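Titis Play Kitchen: Questions from Parents and Childminders

We collected these questions from the messages that came to the shop since April. If you do not find yours, please write to Capucine Roussel at the Silton shop and she will reply in one or two working days.

From which age can a child play with the burger set?
We recommend it from 3 years. The sesame seeds are part of the bun and do not come off, but the cheese slices are thin and smaller children like to chew them.

In which order should the burger be built?
There is no rule. On our card we show the bottom bun, lettuce, patty, cheese and top bun. Many children put the cheese first and it stands also quite well. If the burger leans to one side, press the top bun gently in the middle.

How do I keep the pieces in order?
Please do not put everything in one big box, the lettuce becomes flat at the bottom. We use clear plastic containers without lids, so the child sees what is inside and can take it alone. A long narrow one is good for the bun halves. Lettuce and cheese can share a smaller one, if you stand the slices against the wall of the container. Place the containers on the sides of the tray and leave the middle for building.
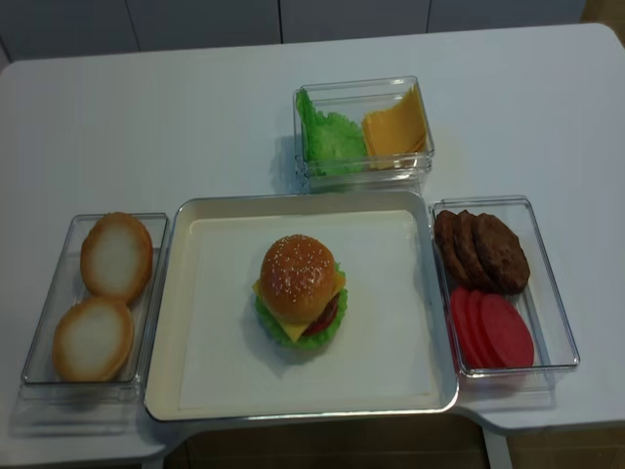
For two children we advise to give each one a tray, and to leave the containers where both can reach. It makes fewer quarrels about the cheese.

Is the tray included?
No. The tray is sold separately with order number 435. Any shallow dish with a raised rim will do the same work.

How can I wash the food?
With warm water and a little washing-up liquid. Do not use the dishwasher. Dry the lettuce well between the folds, and leave it overnight on a towel before you put it away.

The cheese slices stick together. Is it a fault?
No, it happens when they are stored in a pile in a warm room. Separate them slowly from one corner and put a very small amount of corn flour on both sides.

Can I buy only one missing piece?
Yes. Vitalii Antoniuk keeps the spare parts and sends them in a normal envelope. Please tell him which piece you need and the colour of your bun, because the older sets were lighter.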